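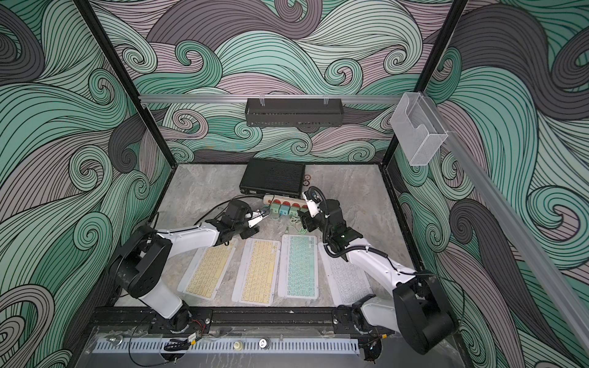

Figure 3. Work enclosure lined with wallpaper panels in a dense wave pattern (teal, lavender-pink and charcoal gray bands with thin black outlines).

4.2 Pattern, scale and the reading of craft in small interiors

The second part of the study deals with the question of how visitors of a design fair judge the craft value of a printed surface. In Section 4.1 we have shown that the word "handmade" was used very freely by the exhibitors in Jollville. In the present section we look at the other side, which is the public. The material comes from 27 interviews held in January on the floor of the fair, and from the written notes which Kristýna Gajdoš and Valentina Aravena made during the same hours. All interviews were done in the morning, before 11:30, when the halls were still quiet enough for recording.

Each person was asked to stand in front of 5 wall coverings and to speak freely. The coverings were supplied by two workshops. Dvořáček, a family workshop, gave three papers printed with hand-cut blocks. Grellico gave two papers printed digitally from scanned drawings. The labels of the makers were covered with gray tape. We did not tell the visitors which technique was used, and we did not say that more than one technique was present.

The answers do not follow the technique very closely. Fourteen persons described at least one of the digital papers as made by hand, and nine persons were sure that one of the block papers was a machine product. The reason given most often was regularity. Where the repeat of the pattern was easy to find, the visitor tended to say "factory". Where the repeat was large and the line was curling, the same visitor spoke about the hand, the brush or the artist. A dense pattern with a thin outline was therefore in a better position than a plain geometric one, without regard to how it was printed.

Similar remarks were collected by Dreßler in his earlier work on carpets. He writes that the eye of the buyer "looks for the small mistake and is happy when it finds it" (Dreßler, p. 419). Our visitors behaved in a like manner. One retired upholsterer went so close to the paper that his glasses touched it, and he followed one line with his finger for almost a minute. He then named the block paper correctly, but he was the only one who did so by pointing to the pressure of the ink at the border of the form. The others who answered correctly could not explain their choice, or they explained it by the color.

Color was the second topic. Soft and slightly dull tones were connected with age and care, and strong tones with mass production. This is in conflict with the history of the trade, as many old block papers were very bright when they were new. Krajčí mentions this point in his catalog of the Drorkgate collection, where several samples kept away from light have colors that a modern visitor would call loud. We believe that the public has learned its idea of craft mostly from faded objects.

A third topic came up without our asking. Eleven visitors wanted to know how the paper would look in a complete room, and four of them refused to judge it before they knew this. For them a pattern on a single board was only a sample. When it goes around a corner and continues on the next wall, they said, one begins to feel it as a place. We had not planned for such an answer, and our boards were flat. It is a weakness of the method, and a later study should use at least two walls that meet.

The coding of the interviews was done by two readers who worked separately. They disagreed in 4 cases, all of which concerned the difference between "careful" and "expensive". Lenka Pešek then read these passages again and made the final decision. The two words were often used in the same sentence, and in some interviews it was not possible to say where the one stopped and the other started. We return to this problem in Section 5, together with the prices that the visitors proposed for each paper.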